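## 4. The Open Day at Lakulness

### 4.1 Setting and format

The observations in this section come from the open day held in April at Lakulness, where the Isto grippers were put on show for the first time outside our own working group. We had planned it as a modest event. A few short talks, a table, two hand-held grippers, and as much time as visitors cared to give us. What we got was a long and lively afternoon that changed how we think about teaching people to use the tools, and we are still drawing on it.

The program ran in 11 sessions. Each opened with a demonstration by a member of the team and then moved to open handling, during which visitors could take the grippers themselves, work at the table, and ask whatever they wanted. A session lasted 22 minutes on paper. Most ran over, and we let them, since the best questions tended to come once a visitor had already put the tools down and was halfway to the door.

The demonstration used a single object, a clear plastic organizer box with a tiered tray and a latch. We chose it over the blocks and cups that fill so many demonstrations (including ours, in past years) for the simple pleasure of it: everyone has owned a box like this, everyone knows what the latch wants, and nearly everyone is surprised by how much their fingers were doing for them. Transparent plastic is also a hard case for cameras. The edges show up mainly as highlights, and the wood of the table comes straight through the floor of the box. Visitors who followed the Gezer display during a session often brought this up before we did.

### 4.2 What the visitors saw

The demonstrator stands at the table with a gripper in each hand. The two tools are not twins from the outside. The one in the right hand is larger and carries more hardware, and visitors noticed this at once and asked about it in almost every session. We had prepared a short answer on wiring. It turned into a much better conversation about balance, wrist fatigue, and why a tool that feels fine for one minute may feel very different after sixteen.

Talk during the demonstration was kept low. We tried a full spoken commentary in the first session and dropped it. People were watching hands, and the commentary made them look at the speaker. From the second session on, the demonstrator worked in silence and then did the whole thing over again, slower, with questions allowed.
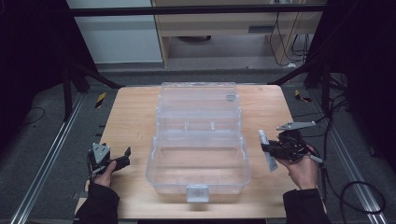
Hawi Hadgu objected, at the close of the fourth session, that two passes were one too many. The silent pass had already made the point, Hadgu said, and by the time the slow one was over the visitors in front had stopped wondering how it would feel and had begun waiting their turn. Why not hand over the tools right after the first pass, and let the questions come out of people's own fumbling?

We tried it in the very next session and never went back. The change was striking. Questions became more specific, and they came from people with a gripper in hand: where should my eyes be, on the pads or on the latch? Do I push the box down or hold it from the side? Should both hands be doing something all the time? These are research questions in everyday clothes. Two of them had been on our own list for months, in far more complicated wording, and a third (the one about both hands) we had simply never thought to ask.

Hadgu's suggestion also solved a practical problem. With one pass instead of two, the handling period grew, and visitors who had hung back at the rear of the group had time to come forward. Several of the most careful handlers of the afternoon were people who had first said they would rather just watch.

### 4.3 Handling by newcomers

No visitor received training in the ordinary sense. The instructions were three spoken sentences: keep the cables behind you, move slowly near the table, and put the tool down whenever you like. We had a fourth sentence, on how to aim the cameras, and it did more harm than good. Told to think about the camera, people twisted their wrists into postures they could not hold. Left alone, they aimed the fingers at what they wanted to pick up, and the gripper camera came along with them.

We were delighted by how quickly newcomers settled. The first few closings were usually too early, with the pads meeting short of the object. After that there was a pause in which many people opened the fingers wide, held them over the table, and studied the gap. Nearly every newcomer did some version of this. It seems to be how people work out where the tool ends, in the same way that a driver in a borrowed car creeps up to a curb.

The table itself played a part in this. It is a pale wooden surface with a wavy grain, pleasant to look at and fairly uniform from one end to the other, and a newcomer with two black pads hovering over it has little to measure against. What they do have is a pair of small dark marks near the middle. We had been meaning to do something about those marks. By the sixth session we were glad we had not, because visitors had adopted them as a target. They would bring the open fingers up to either side, check that the marks sat midway, and then go for the box with much more confidence.

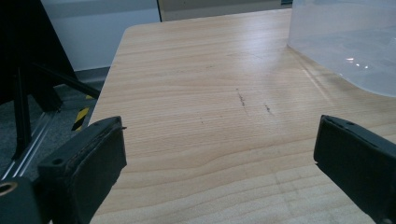 Once we had noticed the habit we began to encourage it. A visitor who seemed unsure was invited to line up on the marks first and to take as long as they needed. The invitation worked with adults and children alike, and it worked particularly well with people who wore strong glasses and found the first moments of handling awkward. It has since gone into our written instructions, under the plain title "Find the middle."

There is a lesson here for recorded data too. In Gezer, a stretch in which the fingers are open and nothing is held has traditionally been treated as idle time and trimmed before review. After the open day we looked at these stretches again. They are full of intent. The hand slows, the fingers come level, the view steadies. A reviewer who has seen one or two of them can often tell which way the next reach will go. We now keep them, and mark them with a label of their own so that anyone who wants the shorter version can still have it.

Figure 1 belongs to this class of material: open fingers, bare wood between them, the marks on the tabletop close to the center of the view. The container is off to the upper right. Any reader who would like to understand what the newcomers were doing could do worse than to look at this view for a while and decide where they would move next.

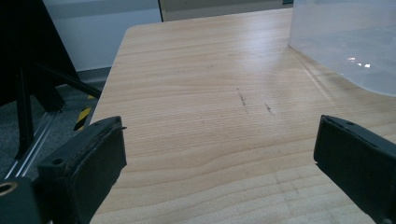 **Figure 1.** View from a gripper camera, fingers open over the tabletop; the two dark marks lie near the center.

### 4.4 Comments from the Jerkine group

The largest single party came from Jerkine, 16 people in all, and filled the last two sessions between them. They had asked in advance whether they could talk with us afterward, and their comments deserve a place here.

Their strongest interest was in reach. Several had expected the tools to feel like tongs and found them closer to thick gloves, with a definite inside and outside. One of them suggested that we let visitors run a pad along the edge of the table before touching any object at all. We like this idea a great deal and have adopted it. An edge is generous to a beginner: it stays where it is, it can be approached from above or from the side, and the contact is easy to feel through the handle.

They were less taken with our signage. Yellow-and-black stripes on the floor near the table told people to be careful, they said, yet gave no hint of where to stand, and during the busier sessions visitors ended up bunched together on one side. This is fair. At the next event we will put down footprints.

The group also asked why we used only one object. We gave our reasons (Section 4.1), and they accepted them with some reluctance — a second box with a different latch, they felt, would have let people find out whether they had learned the tool or only learned the box. We agree, and we are a little embarrassed not to have seen it. A second container has been added to the kit for this purpose.

### 4.5 Limits of these observations

An open day is a wonderful place to notice things and a poor place to measure them. Visitors chose to come, chose how long to stay, and watched one another closely, so a habit such as lining up on the marks could have spread from one person to the next. We believe that it did, at least in part. In the earlier sessions it appeared without any prompting from us, but we can't say the same of the later ones, and we make no claim about how common it would be among people working alone.

The change of format after the fourth session is a further complication. The early and late groups did not see the same demonstration, and any comparison between them mixes the effect of the format with the effect of our own growing ease as hosts. We were simply better at it by the end of the day.

Even so, we would recommend the exercise warmly to any team with a tool that can be safely put into other people's hands. The study in Section 5 takes up two of the points raised here, the value of a visible reference mark and the order of watching and handling, and tests them with separate groups, each using both containers.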